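Working Safely and Well at a Two-Arm Bench
Course notes, unit 9
Prepared by Nadine Matar, with corrections from Issa Karaki

Welcome back, everyone. Last time we talked about the big yellow-fence kind of robot cell, and several of you asked why we bother with rules for the small tabletop arms when you could stop one with your hand. It's a fair question, and I promised to give it a proper answer. The short version is that you could stop one with your hand, and people do, and that is how we get pinched fingers and bent brackets. The long version is the rest of this handout, so make yourself comfortable.

I learned most of this at Lulleck, where I spent my first years out of school looking after a row of small benches. We had a rule sheet of 77 points taped to the door. I don't believe anyone ever read past the first page, me included, and when Issa came on board he cut it down to a sheet you could read while your coffee cooled. What follows is more or less his sheet with my talking added back in.

Before power

Walk up to the bench and look at it with the power off. Put a hand on each base mount and try to rock it. Follow every cable with your eyes from one end to the other, and move the arm gently by hand through its reach to see where the cable goes tight. Clear away anything the task doesn't call for. Coffee cups, tape rolls, your own phone (yes, yours too) go on the side counter.

Then say out loud who is running the arms. One person holds the stop button and that person does nothing else. If you need to swap, swap with words, and wait for the other person to say "mine" before you let go.

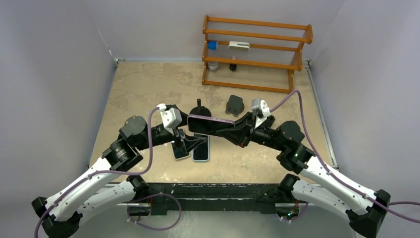

Shared space is the hardest part of two-arm work, and it's where I'd like you to spend most of your attention this week. When each arm has its own half of the table, life is simple. Once they both have business in the middle, you need an agreement about who goes in and who waits, and the agreement has to be written into the task before anyone presses start. With arms facing each other from the two front corners, as they do here, the middle is exactly where the phones are, so the trouble spot and the work spot are one and the same. The phone in the right gripper is being held out sideways toward the left gripper, and this is the sort of thing students forget to plan for. A held object makes the arm longer! Your clearance has to be measured from the far end of the phone, and it changes again the moment you let go of it.

Our house rule is that a loaded arm has right of way. The other arm holds still or backs off until the load is set down and the jaws are open. Some teams do it the other way around, and I have no quarrel with them as long as everybody at the bench knows which way it is.

Handling things with glass in them

Start with low grip force and work upward in small steps. Grip on the edges of a phone wherever you can, and keep hard jaw corners off the screen. Keep your lift height low, too. For practice tasks at Nunditz we set a ceiling of 300 mm above the table, and I have never once wished it were higher.

If something drops, press stop first and pick it up second. I know how strong the urge is to reach in - I have it myself, after all these years - but the arm doesn't know you're there. Check the dropped item for cracks before it goes back into use, and wipe the table down if there is any chance of chips.

Keeping the log

Every run gets a line, good or bad. Write the task, who held the stop, and anything odd, even if it seems silly at the time. At Pacheco they went through 1,000 lines of old log one February and found the same loose connector mentioned by four different people, each of whom thought it was a one-time thing.

For next time, bring a one-page right-of-way plan for the Wukora stacking task. Sketches are fine. Issa will be in the lab until 5 p.m. if you'd like to try yours out on the bench first, with the power off.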